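Search this site Type and hit enter

Filed under: Who We Are, Evening Classes

About Ponden

Hi! I'm the person who answers the phone, sharpens the chisels, writes the class descriptions and teaches most of the evenings at Ponden, so if you've emailed us, it was me who wrote back (probably late, sorry). We're a small woodworking school for grown-ups. I started it after years of building kitchens for other people, when I noticed the part of the week I liked best was showing the new hire how to use a hand plane.

The first classes were in my garage. Four students, two benches, and a space heater that tripped the breaker every time somebody turned on the bandsaw. We lasted one winter like that before my neighbors had a word with me, which was fair, and I went looking for somewhere bigger.

That's how we ended up on the ground floor of the old Millex building. It's 2,000 square feet with big north windows, a loading door that sticks in August, and a freight elevator we aren't allowed to use. I love it. The machine room is at the back behind a wall I framed myself, so you can hold a normal conversation at the benches while someone is running the planer.

What we teach

Most people begin with Dagdag, which is our six-evening beginners' course. (It's named after the sound a mallet makes on a chisel when you get into a rhythm. A student in the very first group came up with it and it stuck.) You make a small step stool, and you do it mostly with hand tools. You'll cut a joint that doesn't fit, and then another one that fits a bit better, and by the last evening you'll have something you can stand on to reach the good glasses.

After that it's up to you. We run a cutting board weekend, a chair class in spring, a sharpening night every month, and a long slow course on drawers that I've rewritten more times than I care to admit. The board weekend is the one people bring their dads to, or their daughters, and it fills up fast! We go through picking planks, reading the grain, jointing the edges and gluing up on the first day, then flattening and sanding on the second. If you hate sanding, I do understand, but you still have to do it.

Class size stays at eight. I tried ten once and spent the whole evening saying "I'll be right with you."

The wood

I buy hardwood from a family mill an hour north, 400 board feet at a time, and stack it along the east wall where you can poke through it before class. Offcuts go in the bins by the door. Take what you like for practice, and please leave the long ones for the chair people.

Open shop

If you've finished Dagdag you can come in on open shop evenings, from 6 p.m. until I start sweeping. There's a kettle, a decent radio and a shelf of old woodworking magazines. People bring in all sorts: wobbly dining chairs, a guitar neck, a canoe paddle, one very large birdhouse. I'm there the whole time to help, although once it's just two or three of us I tend to wander off and work on my own stuff.

Prices and gift cards

Dagdag is $600 with all your wood included, and you can split that over three payments. Gift cards can be any amount you want and they don't expire. We lend out every tool you need, so please don't go shopping before your first class. Come and try ours, find out which ones you like in your hand, and then ask me where to look for used ones. I have opinions. 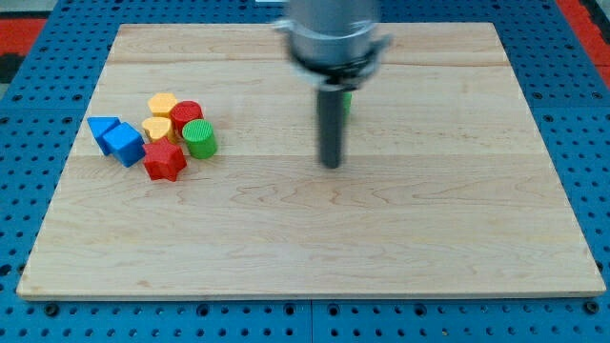

Finding us

Come in through the side door of the Millex building, past the bike rack, and ring the bell twice if the machines are running. Parking is free after 5 p.m.

Last updated: August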